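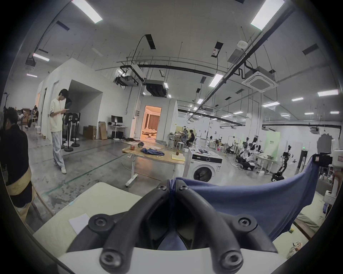 Recruitment Coordinator, Fehr Community Textile Centre
2 August 2024

Call for participants: Household Linen and Mending Study

The Fehr Community Textile Centre invites adults living in Duleo and the surrounding district to take part in a study of how households look after everyday cloth. The study concerns sheets, towels, tablecloths, curtains and work clothing, and asks how long these items are kept, how they are repaired and what becomes of them when they are no longer used.

The centre holds a collection of 179 mended household textiles, most of them donated by local families. Very little was recorded about the people who did the mending. The present study will help the centre write better catalogue notes and plan its public classes for the coming year.

What participants will do

Participants will keep a written diary for 12 weeks, beginning in late August. Entries are short and should take no more than 15 minutes a week. Each entry records what was washed, aired, mended, cut down for rags, given away or thrown out. A printed diary will be supplied, and a large-print version is available on request.

Participants will also attend two group sessions at the centre's Zikitz Street rooms. At the first, staff will explain the diary and answer questions. At the second, participants are asked to bring one item they have repaired, or have been meaning to repair, and to talk about it with the group. Finished work of a high standard is not expected. Darned socks are as welcome as quilts.

Who may apply

Applicants must be 18 years of age or older and must do at least part of the laundry or mending in their own home. No sewing experience is required. The centre would particularly like to hear from people in shared houses, people who use a laundromat, and people who learned to mend outside Australia. There are 22 places. Only one person per household may take part.

Employees of the centre and their immediate families are not eligible.

Payment and expenses

Participants who return a completed diary will receive a gift card in recognition of their time. Bus fares to and from the group sessions will be reimbursed on presentation of a receipt. Tea and a light lunch will be provided at both sessions, and dietary needs should be noted on the application form.

Privacy

Diaries will be stored in a locked cabinet and labelled by number. Names will not appear in any catalogue note or publication without written permission. Participants may withdraw at any time and may ask for their diary to be returned.

How to apply

Application forms are available from the front desk at Zikitz Street and from the Flollent branch library. Completed forms may be handed in at either place. Applicants will be notified of the outcome in writing. Those who are not offered a place may ask to be put on a reserve list.

Contact us | Accessibility | Privacy
© 2024 Fehr Community Textile Centre. All rights reserved.
Back to top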